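Coffee first, then the table

19 Nov 2023

Quick one today, I have to be out the door in 20 minutes and my hair is still wet. 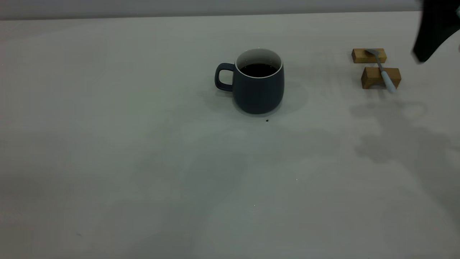
So the table is clear. Finally. It took me since June, if you've been reading that long you know about the piles. Mail, the Tipoki catalogs, a sewing project I gave up on, all of it in two boxes in the hall now. The boxes are a problem for another day.

Rule for now is coffee and nothing else. Well, coffee and a spoon. I kept putting the spoon down flat and getting that sticky brown ring every single morning, so now it gets propped up on a couple of little wood blocks. They came in a bag of offcuts from the market in Clirkcombe, ten or so in the bag, mostly useless sizes. These two are not quite a match but who cares. Spoon goes across, drips or doesn't drip, I wipe once at the end. I did look at real spoon rests. Sallo has one in stoneware and it's pretty but I don't want to own another thing that only does one job.

Dark mug is the keeper. I had way too many mugs. Gave away most of them, kept this one for the fat round shape, it sits nicely in both hands when the heating hasn't come on yet. White inside too, which I like becuase I can see when it needs a proper scrub. Baking soda, old toothbrush, done.

Black coffee only this month. Not a health thing, I just keep forgetting milk. Beans are the Iltia dark ones, the 700 gram bag, and I grind too much every time. Somebody asked in the comments how strong I make it. Strong. Two big scoops and then a bit more.

Things I still want to do in here:

get a lamp for that corner, the light is so gray by afternoon
something for the wall, or maybe nothing, I'm enjoying the nothing
find out where the crumbs come from, I wipe and an hour later there they are agian

Oh and the table itself, lots of you asked. Secondhand, no label underneath, I can't tell you where to get one. Pale tops show everything, so be warned. Damp cloth, tiny bit of dish soap, then a dry one. Don't use the scratchy side of the sponge, I did that on my old one and regretted it.

Ok shoes, keys, going. Boxes tomorrow. Maybe.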